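Chapter 4
Caps, Rings and Other Things That Fit Together

I spent most of one June trying to open a jar. It was a big one, from a kitchen shop in Brultdale, and whoever closed it last had put the lid on crooked. I tried hot water, a rubber glove and some language I won't print here. It's still on my shelf, and I've grown fond of it!

So this chapter is about fit. Two round parts have to meet, and they have to meet straight — same center, same tilt — before anybody starts pushing or turning. We'll spend 13 pages on that one moment, and I promise it's worth it (the threads come later, in Chapter 5).

Look at the clear ring and the round silver piece facing each other over the white table, and compare them with the plain tiled floor.

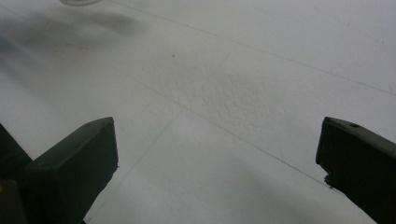
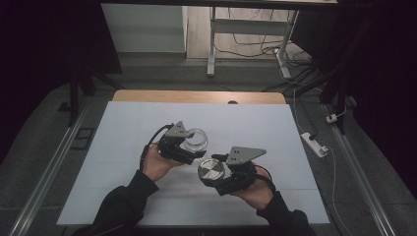 Photos: Kavport Picture Library

I like the tiles for a simple reason. They're flat, the lines are thin, and your eye picks up the direction of a line right away, even at a slant. Round things give you much less help. A ring has no corner to line up, so you have to judge its tilt from the shape of the rim: a full circle if you're looking straight at it, a squashed one if you aren't.

Try this before you read on. Find a jar at home, take off the lid and hold one part in each hand, a few inches apart. Close one eye. Now bring them together slowly and stop just before they touch. Are the rims level? Mine never are on the first go, and I've done this more than 40 times.

Write down which way you were off, left or right, high or low. You'll want those notes for Section 4.1, where we give the errors names.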